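Humaについて

Huma(フーマ)は、ロボットアームを自分たちの手で作りたい人が集まる共同工房です。会社でも学校でもなく、強いて言えば「工具と作りかけのアームがいつも机の上にある場所」です。電気に詳しい人、木工から入ってきた人、プログラムしか書いたことがなかった人が、同じ作業台を囲んでいます。

始まりは、自宅のガレージでした。中古のサーボモーターを買い集めて、台所のまな板くらいの板に関節をひとつ載せて、動いた、動いた!と大騒ぎしたのが最初です。ひとつ動けば次の関節が欲しくなります。肘がつき、手首がつき、気がつくと車を停める場所がなくなっていました。それで、Stamdaleの古い倉庫の一角を借りて引っ越したのが、ある年の9月のことです。シャッターの開け閉めにコツがいるところも含めて、いまではすっかり愛着がわいています。

工房でしていること

いちばん時間をかけているのは、机に載る大きさのアームづくりです。これまでに形になったものは4台あります。1台目は関節がやわらかすぎて、腕を伸ばすとおじぎをしました。2台目はその反省で頑丈にしすぎて、今度はモーターが持ち上げられません。3台目でようやく、つまんだ積み木を隣の皿へ移せるようになりました。あの日の動画はいま見ても音が割れています(全員が叫んでいるので)。

4台目の呼び名は「Ultex」です。配線を関節の内側に通すことにこだわりました。外に垂らしておくと、ひねったときに必ずどこかに引っかかるのです。内側に通すのは面倒で、組み立ての順番を間違えると全部ばらしてやり直しになります。ネジの数を数えた会員がいて、1,027本だったそうです。途中でやり直したぶんも入っているらしいのですが、とにかくたくさん締めました。

部品はできるだけ工房の中で作ります。3Dプリンターで出した部品にヤスリをかけて、合わなければ図面に戻って、また出す。この繰り返しが好きな人にはたまらない場所だと思います。軸受けや減速機のように精度のいるものは買ってきますが、買ったものも一度は分解して中を見ます。見ないと気がすまない人ばかりです。

グリッパーの指先は、いまも意見が分かれています。柔らかい素材を貼れば卵も持てますが、細いペンは滑ります。硬い爪にするとペンは持てて、卵は持てません。それなら付け替えられるようにしようということで、ワンタッチで外せる台座を試作中です。これがまた楽しくて、本体そっちのけで指先だけ作っている人もいます。

まず画面の中で動かす

いまのHumaでは、新しい動きを思いついたら、いきなり本物のアームに送らないことにしています。以前、角度の符号をひとつ間違えて、アームが自分の土台を思いきり叩いたことがありました。へこみはいまも残っていて、新しく来た人には必ず見せています。

それ以来、動きの確認にはシミュレーションを使うようになりました。はじめは面倒に感じていた人も、夜に自宅のノートパソコンでアームを動かせるとわかると、すっかり夢中になりました。工房の鍵を開けなくても続きができるのですから、これは大きいです。関節の長さをちょっと変えてみる、腕の付け根を回す向きを逆にしてみる、そういう思いつきがその場で試せます。緑のタイルの台に赤い土台を置いて、そこに黒っぽいアームを立てる。背景にはアーチの並ぶ古い壁と青い空。殺風景な灰色の画面よりずっと気分がよくて、つい長居してしまいます。

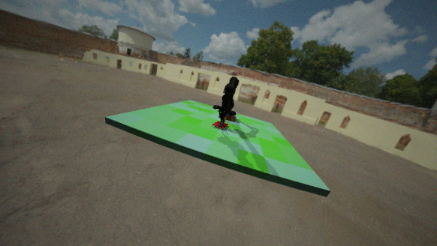 もちろん、画面の中でうまくいったからといって、本物がそのとおりに動いてくれるとは限りません。ケーブルの重さ、ギアのがたつき、机の微妙な傾き。計算に入れ忘れたものが次々に出てきます。そのずれを見つけて、数値を直して、また動かす。画面と作業台を行ったり来たりするこの時間が、私たちにはいちばん面白いところです。

Hedegaard棚のこと

工房の奥に「Hedegaard」と呼んでいる棚があります。失敗した部品をしまっておく棚です。割れた歯車、左右を逆に作ってしまったブラケット、焦げた基板。どれにも日付と、何が起きたかを書いた札をつけています。設計に行き詰まった人がこの棚の前に立って、しばらくすると何かを持って作業台に戻っていく、という光景をよく見かけます。名前の由来は、棚を譲り受けたときに側板に書いてあった文字です。

参加について

会員はいま20人です。経験は問いません。はんだごてを握ったことがなくても、最初の一本は隣で一緒につけますので安心してください。初めての方には、まず関節をひとつだけ組んでもらいます。モーターと歯車と短い腕が一本だけの小さなものですが、自分の書いた数字のとおりにくいっと曲がる瞬間は、やっぱり声が出ます!

見学は随時受け付けています。動きやすく、多少汚れてもかまわない服装でお越しください。髪の長い方は結べるものをお持ちください。工具と保護めがねは工房にあります。お子さんの見学も歓迎ですが、アームの電源が入っているあいだは床の黄色い線の内側に入らないよう、保護者の方と一緒にご覧ください。

自宅で作っている方の持ち込みも大歓迎です。動かなくなったアーム、途中で止まっているアーム、箱から出していないキット、どれでもどうぞ。たいてい誰かが横からのぞきこんで、そのまま一緒に分解が始まります。持ち帰るときにネジが一本余っていたら、次に来るときに持ってきてください。

見学のお申し込みは、お問い合わせのページからお願いします。作業中は手が離せず、返信が夜になることがあります。

最終更新:2023年6月18日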